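Chapter 3
The Box and What Goes in It: An Introduction to Packing
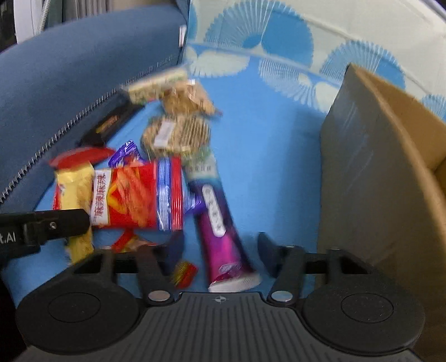 Print this page | E-mail this page

Every freight business, from the largest ocean carrier down to a person with a tape gun and a kitchen table, rests on one question that was settled badly a long time ago: how much air are you willing to pay for? The first two chapters dealt with where goods come from and who agrees to buy them. We now come to the stretch in between, when the goods belong to one party, are wanted by another, and are in the care of a third who has never met either and is driving too fast over a railroad crossing.

Packing is the oldest branch of logistics and the least admired. There are statues of admirals and explorers. There are no statues of the people who wedged the biscuits in. Yet the admiral's biscuits had to arrive in some condition other than dust, and the methods used to bring that about are close to the ones we still use. Students who have skipped ahead to Chapter 7 (Routing) because it has maps in it are asked to come back.

3.1 Three kinds of volume

When a clerk says that a carton "holds" a certain amount, the clerk may mean any of three different things, and a fair share of the quarrels in this industry come from two people meaning different ones.

Gross volume is the space the carton takes up in the world, measured on the outside. This is what the truck cares about. Internal volume is the space inside the walls, and it is always smaller than you hope. Usable volume is what remains once you admit that your goods have shapes. A carton filled with bricks has a usable volume close to its internal volume. A carton filled with teapots has a usable volume that is better discussed in private.

The ratio of the goods' own volume to the internal volume is called the fill rate. A fill rate of one would mean that no air remained at all, a state known in practice only to butter.

Bagged snacks deserve a word of their own, being the usual example in our exercises. A bag of chips is a small quantity of potato traveling in a large quantity of gas. The gas is there to protect the potato. The bag is then placed in a carton, with more air, which is placed on a pallet, with more air, and the pallet goes into a trailer. By the time the shipment leaves the yard, the potato is a kind of rumor. Anyone who learns to pack snacks well can pack nearly anything, with the exception of bicycles.

3.2 The Draltora shipment

We will return several times in this chapter to a case that has been handed down through the trade and improved, no doubt, in the handing.

Draltora was a mail-order grocer with one warehouse and a great deal of confidence. It sold assorted boxes of sweets, crackers, and dried noodles, and its cartons came in exactly one size. The size had been chosen because the supplier was getting rid of it. For the first year this caused no trouble, as there were few orders and the person packing them enjoyed puzzles.

Then came a large order from Vukanach, a chain of roadside stores, for 1149 assorted boxes to be delivered in July. Draltora hired extra packers and gave them one instruction, which was to hurry. They hurried. Each packer took whatever was nearest, put it in the carton, and closed the flaps when the flaps would still close. Heavy cans went in last, on top of the crackers, because the cans were stored farthest away.

The order went out on time. Of the 1149 boxes, 578 came back. The rest were accepted, although Vukanach asked that this not be taken as praise. The crackers had been reduced to a product for which there was no listing in the catalog. Several cartons that had been closed with room to spare had folded in on themselves under the weight of their neighbors, and several that had been closed by kneeling on them had opened again at the first opportunity.

What interests us is that the two kinds of failure were opposite. Some boxes had too much in them and some had too little, and the average fill rate for the whole shipment was excellent. Draltora's report on the matter made this point with some pride. You will meet averages again in Chapter 5, where they do even more damage.

3.3 Why underfilled boxes fail

Most beginners grasp at once that an overfilled box is a bad idea. It bulges, it will not stack, and it looks guilty. The underfilled box is harder to suspect. It closes neatly. It is light and pleasant to lift. It rattles a little, which the beginner finds reassuring, as it proves that something is inside.

A cardboard carton gets much of its stacking strength from its four upright edges. So long as those edges stay straight, it can bear a surprising load. Once the walls bow, the load moves off the edges and the carton gives up. Contents that fit snugly can help hold the walls in place and, in some cases, carry part of the weight themselves. Contents that slide around do neither. They collect at one end, lean on one wall, and spend the trip persuading it to bend.

The usual answer is fill material: paper, air pillows, molded pulp, or in older warehouses the previous month's newspaper. Fill works. It also costs money and takes up labor, and the customer has to throw it away, often while writing to you about it. A smaller carton does the same job with less correspondence.

3.4 The order of packing

The traditional rule is heavy below light, hard outside soft, and flat against the wall. It is a good rule. Its weakness is that goods seldom reach the packing table in that order. They arrive in the order they were picked, which depends on the layout of the shelves, which depends on what the warehouse used to sell before it sold this.

There are two cures. The first is to lay everything out before anything goes in, look at it, and then begin. This adds time to every order and is disliked by managers, who can see a packer looking but cannot see a packer thinking. The second is to rearrange the shelves so that heavy goods are picked first. This adds no time to any order but requires somebody to move the cans, and in Draltora's case the cans had been where they were since the building opened.

Eynon, a rival firm in the next county, took the second course and moved its cans over a single weekend. Its returns fell. It then renamed the aisles to match the new arrangement, and its returns rose again until the packers had learned the names.

3.5 Choosing a set of carton sizes

If one size is too few, how many are enough? The textbook answer, and this is a textbook, is that it depends on the spread of your orders. Each added size lowers the amount of wasted space. Each added size also takes up floor area, ties up cash, and gives the packer one more thing to be wrong about.

After the July shipment Draltora brought in the consulting firm Hiriveo, which studied the orders and recommended 16 carton sizes. Every order would then have a carton that suited it almost perfectly. The packers, faced with a wall of 16 nearly identical stacks of flat brown cardboard, used the one at elbow height. Six months later the list was cut to 3, called small, medium, and the other one, and fill rates improved for the first time in the firm's history.

We will work through the arithmetic behind that result in Section 3.6, using a simplified list of orders. You will need a ruler, a calculator, and any empty carton you have at home. Measure the inside of the carton and write the figure down before reading on. Then measure the outside, and keep both numbers, as the difference between them is where the first exercise begins.

Print this page | E-mail this page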